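FOR IMMEDIATE RELEASE

Skumthorpe Cat Alliance Opens Its Spring Litter Box Clinic to All of Mevby

Free kits, short hands-on lessons and a friendly word for anyone who has been putting off the scooping

MEVBY, April. If you live with a cat, you already know that there is one chore in the house that gets passed from person to person like a hot potato, and the Skumthorpe Cat Alliance would like to make that chore a little easier this spring. Starting this month, the Alliance is opening its Litter Box Clinic, which until now has been only for families adopting through our own front door, to every cat household in Mevby and the farms and side roads beyond it. There is no charge, you do not have to have adopted from us, and you do not have to bring your cat (most cats would prefer you didn't!).

The clinic began as a ten-minute chat at the adoption desk and has been growing ever since. Last year 192 households sat down with us to talk about trays, litter and daily habits, and many of them came back later with a sister or a neighbor in tow. We heard the same questions over and over: how deep to fill the tray, how often to scoop, what to do with a kitten who would rather dig than go, and whether pellets are worth a try for a cat who has only ever known clay. 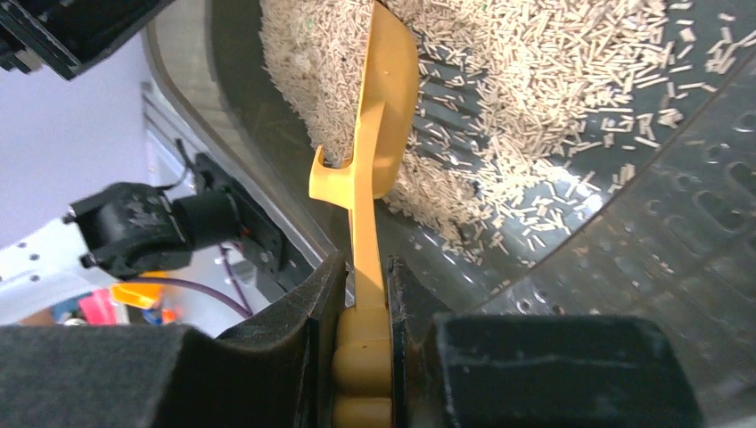
Yellow scoop at work in a heap of pale litter pellets.

Each session runs 30 minutes and is kept small so that everyone gets a turn with the scoop. We start with the tray itself, where to put it and how much litter to pour, and then move on to the daily round. Our advice is to slide the scoop in low along the bottom of the tray, lift gently, give it a little shake and go again, once in the morning and once in the evening if you can manage it. Visitors may try more than one kind of litter side by side before they decide what to take home, and if you have a cat with strong opinions we are very glad to hear them.
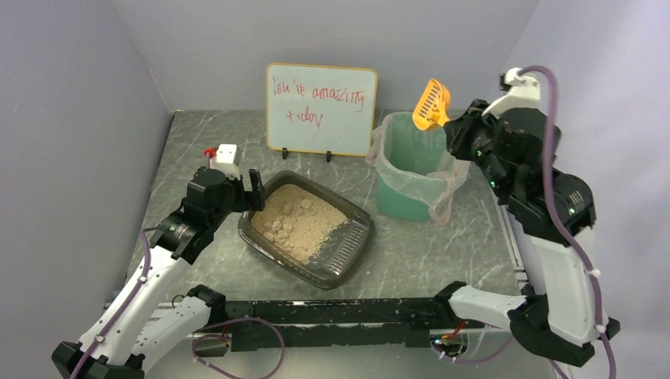 Where the waste goes matters nearly as much as how it comes out, and we spend a good part of every session on it. A walk across the house with a full scoop is how litter ends up in the hallway rug, so we ask people to think of the tray and the bin as a pair. Keep them within arm's reach of each other, the way the teal-green bin stands next to the brown tray, and fold a clear bag well down over the rim so it stays put when something lands in it. Spare bags can live nearby, on a hook or a shelf. And put up a kind word while you are at it! "You're amazing today" in red marker is a fine thing to read at six in the morning with a scoop in your hand, and we would love to see that habit spread to laundry rooms all over town.

Thanks to the generosity of Sheikh Pet & Feed, which has supplied our adoption rooms for 9 years, every household that comes to a session will leave with a starter kit. The kit holds a scoop, a roll of bin bags, a small sack of litter and a printed card with the daily and weekly steps, written in plain language and sized to go on the refrigerator door. Children are welcome at the afternoon sessions with a grown-up, and there is a lower table set up for them.

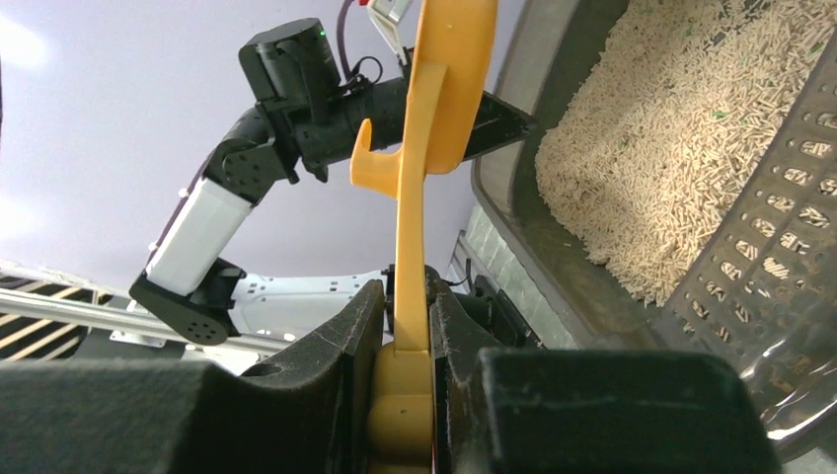

Long yellow plastic tool with a broad, curved blade and a hook-shaped prong on one side.

We are also beginning a home delivery round for neighbors who find bending and carrying hard. Drivers from Didureck Hardware will bring litter and bags to the door once a month through the fall, and will help set up a raised stand for the tray for anyone who asks. Please call ahead for this one, as the van is small and the sacks are heavy. 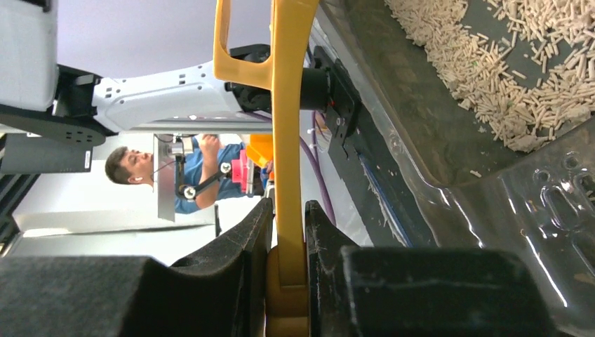 Skumthorpe Cat Alliance News, Vol. 9, page 2

Sessions are held in the morning at 10 and again in the afternoon at 3, at the Alliance building, 2216 Skumthorpe Road, Mevby. Parking is behind the building, and the side door has the ramp. Drop-ins are welcome when there is room, but a quick call to the front desk will hold you a place.

Gently used trays, clean and without cracks, may be left at the side door during open hours. We cannot take opened sacks of litter.

About the Skumthorpe Cat Alliance
The Skumthorpe Cat Alliance finds homes for cats and kittens in Mevby and the surrounding area and offers free advice on everyday cat care.

Media contact: Front Desk, Skumthorpe Cat Alliance, Mevby

###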